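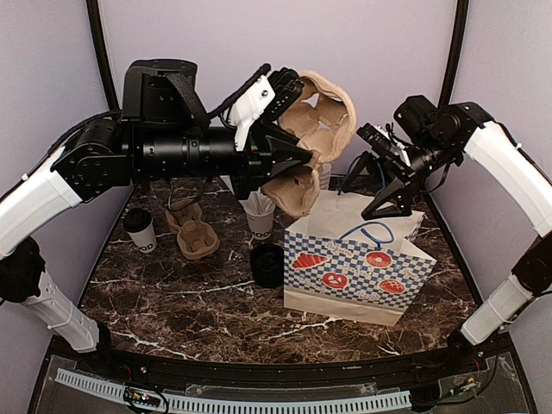

Cup carriers for starting seeds, do they work?
Posted in: Sowing and growing

norbi_balcony
Good evening everyone. I have a small balcony and I save money where I can. Every week I bring home a cup carrier from the café, the pulp kind, and I do not like to throw it away. My idea is to fill the pockets with compost and sow lettuce and basil in them. Has someone here done this for a full season? I am afraid that the bottom will become soft before the plants are big enough to move.
Norbert

LC_Yuen
I did it for 2 years. Lettuce was fine, basil was not. The pulp drinks the water from the compost and gives it to the air, so on a sunny windowsill you must water in the morning and again in the evening. My basil dried out while I was at work. Put the carrier inside an old baking tray and pour the water in the tray.

tomar_plot30
I disagree about the tray. If the pulp stands in water it grows mould, white and furry, and then the small seedlings fall over. I lost all my October lettuce in this way. Water from the top, a little, and let it dry between.

LC_Yuen
Trilok, did you leave the water standing the whole day? I pour away what is left after 30 minutes. I never had the mould.

tomar_plot30
Yes, the whole day. Maybe this was my mistake. But I still think a plastic pot is less trouble, and you can wash it and use it for ten years. I have Gonier pots from my mother's garden and not one is broken.

seidu_q
For me the question is the roots. People say you can plant the whole thing in the ground and it will disappear. In my soil, which is heavy clay, I dug up pieces after 3 months and they were still quite firm. Now I tear the bottom open before planting. With beans I don't use them at all — beans want to go deep and the pocket is too shallow.

norbi_balcony
Thank you, this is very useful. Seidu, do you tear it when it is wet or dry?

seidu_q
Wet. Dry, it pulls the roots together with the pulp. Soak it first and it opens like bread.

kiran_s
Has anybody compared with the Prurner fibre pots? The shop near me sells them at 75 pence each and this seems to me a lot for something that I will bury.

LC_Yuen
I bought them once. They hold their shape better, but my lettuce did not notice the difference. I would keep the money for good compost.

tomar_plot30
On this we agree.

norbi_balcony
Then I will try lettuce in the carrier, with the tray, and basil in a plastic pot. I will write again when something comes up.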